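Gripper build, part whatever. I've been at the bench since lunch and I have opinions, so get comfy 🧵

Quick recap if you missed the earlier posts: I'm building handheld grippers at the shared shop on Dhillon. You squeeze, the linkage closes, the fingertips stay (mostly!) parallel. I named the design Woritz at 2 in the morning and now I'm stuck with it.

Big change this time is the bushings. The first set of arms had bare plastic holes and after a weekend of squeezing they'd gone egg-shaped. Everything wobbled. So I drilled the pivots out and pressed in brass, and wow, what a difference in how it feels in the hand.
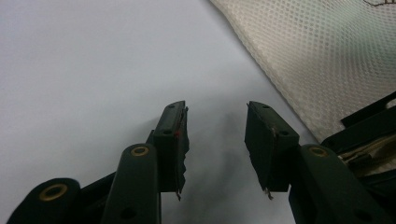
Brass in the pivots, fingertips open.

Pressing them in was its own adventure. I split 3 arms before I figured out the holes needed a tiny chamfer first. If you're printing your own, add it in the model and save yourself the swearing.

The fingertip blocks are still the old ones, by the way. I know, I know. They're scuffed up and I keep saying I'll reprint them, but they work and I'd much rather be messing with linkages.

Okay so, fabric. Rigid stuff is easy, you close on it and it's there. Mesh slides, it folds over itself, it bunches up exactly where you don't want it. And the zippered mesh is the worst of the bunch, which of course makes it my favorite thing to practice on.

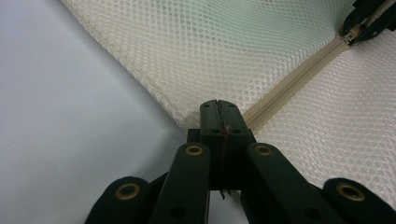 What I've learned so far is to come in low and close slowly. If I squeeze fast, the tips shove the cloth away before they meet. I also want something grippier on the inner faces. I've got a sheet of thin silicone from Stemum that I keep forgetting to cut up (it's under the soldering iron, it's fine).

The other thing on my list is slop between the two sides. One arm always seems to want to move a hair before its partner. I swapped the pivot screws and that helped some, then I added a washer and made it worse, so the washer's gone again.

Working with two grippers at once is a whole different sport, too. Your brain wants to treat them like hands and they are so not hands. My forearms are toast! 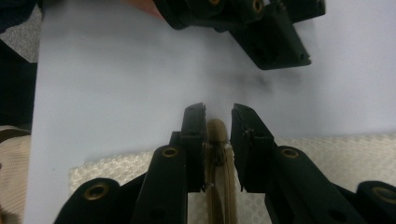 Zohreh Azimi: have you tried nylon washers on just the outer pivots? Mine stopped drifting once I took the metal ones out.

Ooh, I haven't! I only tried steel, and I put them on the inner pair like a genius. Stealing this. I think there's a bag of nylon ones in the drawer with the dead servos.

Next up: cutting that silicone, printing 5 more arms with the chamfer built in, and maybe cleaning the bench. Files go up once I fix the hole spacing on the outer arm, it's a bit tight right now and you'd all yell at me.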